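Notebook, Pamholm collection
Saturday, October 31, 2020

Picked up where the last entry stopped. Set at start of day: 766 episodes kept, 84 thrown out, all on the Khunthong task list. Aim was to add open-gripper approaches, which the last training run was short on. The policy closes too early on anything low and flat, and when I went back through the February batch almost every approach in it starts with the fingers half closed already. So it learned what we gave it.

Changed the start pose in the Clikirov script. Old one began straight over the object. New one picks a start point off to one side and opens to full width before the arm comes down. Had to slow the opening, because at the old speed the controller reported the move done before the fingers had reached their stop, and the first nine episodes were logged with the wrong width. Deleted those, they are not in any count below.

Collected 144 after the fix. Split between teleop and scripted is in the sheet. Notes while it's fresh:

- Teleop episodes are slower at the end, lots of small corrections in the last bit of travel. Leave them in. The scripted ones have none and I want the model to see both.
- Wrist stream dropped out twice on long episodes. Reseated the cable at the base end, no dropouts after. Should get a proper clip.
- Flastetti logger still writes gripper width as a fraction of full travel. Training code wants millimeters. Converting on load for now.
- The label for "approach" should end when the fingers start to close, and I had been ending it at contact. Relabeled everything from today. Older episodes not done.

Also started a small set of moves with no object out at all, fingers open over a plain surface. The model should have some examples where the right answer is to keep the gripper open. Wrist view from one of them, fingers wide apart and the lower tip over the pale surface:

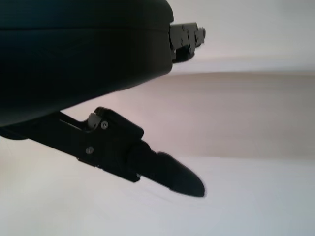

A comment left on the shared copy asks whether the no-object episodes should carry the same task text as the rest, since the model could then learn that "pick up" sometimes means do nothing. Fair point. I had copied the text over without thinking. The same comment suggests keeping them under a tenth of the set until we see an eval.

Will give them their own text ("move over the table, stay open") and a separate flag so they can be left out of a run.

To do:
relabel the older episodes, February first
cable clip
ask for millimeters in the Flastetti export
rerun training with and without the no-object set, same seed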